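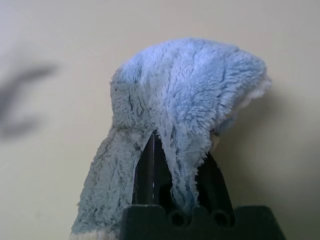
Stage and Instrument Inspection – Heltau Hall, June Jazz Series

Inspector: Abelardo Salazar
Areas covered: main stage, wings, instrument store
Shares: 15 | Comments: 2

1. Grand piano
Lid prop and hinge: satisfactory.
Casters locked: satisfactory.
Comment: The left rear caster lock is stiff and should be serviced before the Plonen Quartet rehearsal.

2. Drum riser
Leg clamps: satisfactory.
Edge marking: action required.
Comment: White tape has lifted along the upstage edge. Replace the full length. Short patches are not acceptable.

3. Power and cables
Stage boxes: satisfactory.
Cable ramps: action required.
Comment: One ramp is missing at the stage left crossing. The bass amplifier may not be connected until it is in place.

4. Microphone and music stands
Comment: Two boom stands do not hold their height under load. Both have been tagged and moved to the store.

5. Sound levels
Comment: The reading at the front row during the Fivstead Big Band sound check peaked at 107 decibels. Hearing protection must be offered to stage crew, and the side monitors must be turned down before doors open.

6. Exits and aisles
Wing exits: clear.
Comment: Horn cases were stacked in the stage right passage – moved during the inspection. Performers are to use the marked case area only.

7. Fire equipment
Extinguishers: in date, seals intact.
Comment: The sign above the store extinguisher is to be remounted.

Result: passed with conditions. Items 2 and 3 must be closed 20 minutes before doors open for the Taipe Trio.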